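Workshop notebook, Pevell finishing room
Sat 30 August
Entry by M. Miettinen

Purpose of entry: to record the state of the floor oil trials and to set out what is to be done before the Jomholm order is confirmed. Earlier results are in the March pages and are repeated only where they have been corrected.

Correction first. The March table gives the drying interval between coats as overnight for all boards. This is wrong for the Purnen boards, which were recoated the same afternoon. The values for those boards should be read with that in mind, and they are not to be quoted to the client. I have struck them through in the bound copy and initialed the change.

Stock. Inventory shows 2,571 blocks cut and sorted for the Jomholm floor. The sorting was done by color under the north window lamps and then checked by daylight. The darker red blocks were the hardest to grade. Several that looked even under the lamps showed a brown cast by the door, and these have been moved to the border bins. Bin labels have been rewritten in pencil, as the marker was lifting with the oil on people's gloves.

Moisture. The meter was checked against the reference block before use and again at the end of the session. Readings were steady through the morning and rose slightly after the loading door was left open for the delivery. The door is to remain closed during measurement. This instruction is already on the wall and applies to deliveries as well.

Trial boards. There are 14 boards in the present series, divided between the Honkanen hard oil and our own house mix. Each was sanded to the same grit, vacuumed, wiped with a barely damp cloth and left to stand before the first coat. Oil was applied by pad, worked across the grain and then along it, and the surplus was taken off with clean cotton. Used cloths went into the lidded water bucket. Please continue to do this without exception.

Appearance after the second coat: the Honkanen boards are warmer in tone and a little more uniform. The house mix leaves more contrast between neighboring blocks, particularly where an orange piece meets a brown one. The client has asked for a floor in which the pattern reads clearly from the doorway, and on that point the house mix has the advantage. On sheen there is little to choose between them.

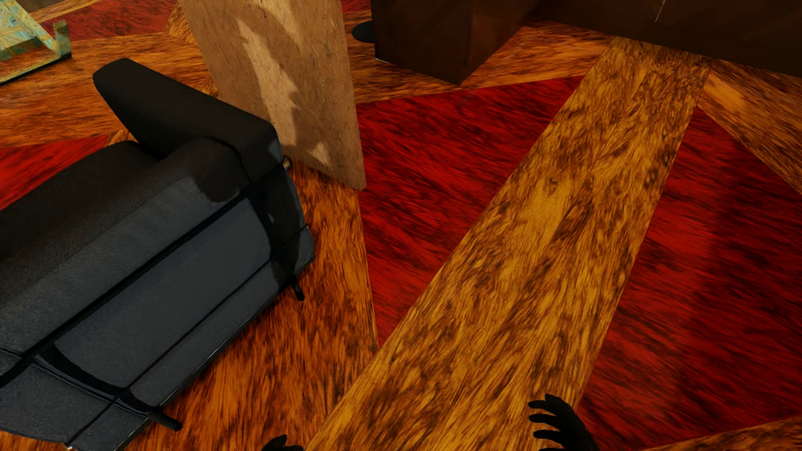
Resistance to marking is a separate matter. Water left standing for one hour raised the grain on two of the house mix boards and on none of the others. Coffee left a faint ring on both finishes, which came out with soap on the Honkanen boards and remained on the house mix. The heel test was not carried out, as the weight has been lent to the joinery shop and has not come back. A request for its return was sent on Thursday.

Edges. End grain continues to take far more oil than the face, and the bevels look dark where the pad was overloaded. On the next set the bevels should be done first with a nearly dry pad and wiped at once. I tried this on a spare offcut and the line was cleaner, although one offcut is not enough to change the written procedure.

Consumption. The house mix was used at almost 50 milliliters per board for the first coat. The figure for the Honkanen oil was not recorded because the can was topped up partway through the work. This will be repeated with a fresh can, weighed before and after.

Open points

Heel test on all boards, once the weight is back.
Second coffee test, with the spill left overnight.
Consumption of the Honkanen oil, by weight.
Decision on whether border blocks are oiled before or after laying. Jomholm prefers after. The drawing says before.
New cotton cloths to be ordered. The present batch sheds lint.

No finish is to be recommended to the client until the first two points are closed. Boards are on the upper rack, face up, with spacers between them, and should not be stacked or moved before they have been examined again.

M.M.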